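Workshop Tips
Posted January 17, 2022
Filed in: Small Parts, Bench Setup

Give Your Small Parts a Proper Landing Spot
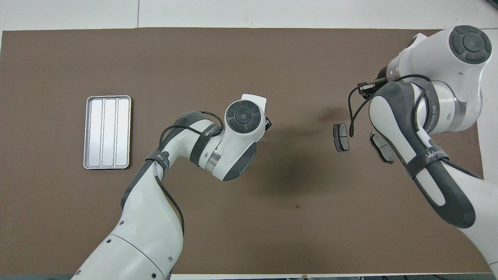 I love taking things apart. Lamps, door locks, old radios, anything with screws in it! For years the fun ended with me on my knees feeling under the bench for a washer, and what finally fixed it was deciding where the parts go before I pick up a screwdriver. I put a big mat down first and then set out an empty tray. A metal one with a raised rim and three long compartments running side by side is my favorite kind, and I like it on the left of a brown mat with plenty of clear space to work in. Screws go in the first channel, washers and springs in the second, and the last one is for anything I can't name yet.

Load the tray in the order things come off, starting at the far end. When you put it all back together you just work the other way – so satisfying.

If a job has more than one length of screw, stop and split them up right away. I mixed two sizes on a Cesero desk lamp once and spent an evening holding them up to the light (never again).

Picking a mat: go bigger than you think. Mine is 39 inches wide and I use every bit of it. A matte surface is easier on the eyes under a bright lamp, and a bit of texture keeps round things from rolling quite so far.

Cleaning: shake the mat out over the trash, then wipe it with a damp cloth and a drop of dish soap. Let it dry flat. I did roll mine up damp one January and it took 2 weeks under a stack of books to lie down again!

For long jobs, take a strip of masking tape and label each channel on the rim. Peel it off the same day, as old tape leaves a gummy line.

Next up: sorting a jar of over 100 mixed screws without losing your mind

More in Bench Setup
Drawer dividers from scrap
Hanging a work light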